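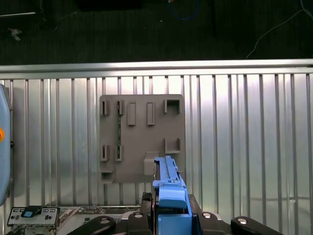

About us

Hi, I'm Khrystyna-Mariia, and I started Vonunance in July with two robot arms, a rented unit in Altholm and far too many cable ties. We gather examples for robots that learn by copying. A person guides the arm through a job, we record what the wrist camera sees and how the joints move, and the whole lot goes off to whoever is training the model.

Most of our work is fiddly bench stuff - circuit boards into holders, parts onto mounting plates, plugs into sockets. I love it! You get a real feel for how much your own hands do without asking you (try lining up a narrow board with a slot when your fingers are a metre away and made of plastic).

Our usual order is 500 recordings of one task, done by at least three different people so the robot doesn't just pick up my bad habits. We keep the fumbles too, labelled as fumbles, and our customers can leave them out if they'd like. We move the parts between runs, change the lighting and swap the colour of things when we can.

There are 11 of us now, mostly part time. Some came from electronics repair, one from a bakery, and a couple are still at uni. You don't need to know how to code. You do need patience, and you need to be OK with the radio being on all day.

Our biggest set so far is called Rathore, and we're partway through the next one, Stisement. If you've got a task you'd like recorded, send us the parts and a short note on how you'd do it by hand.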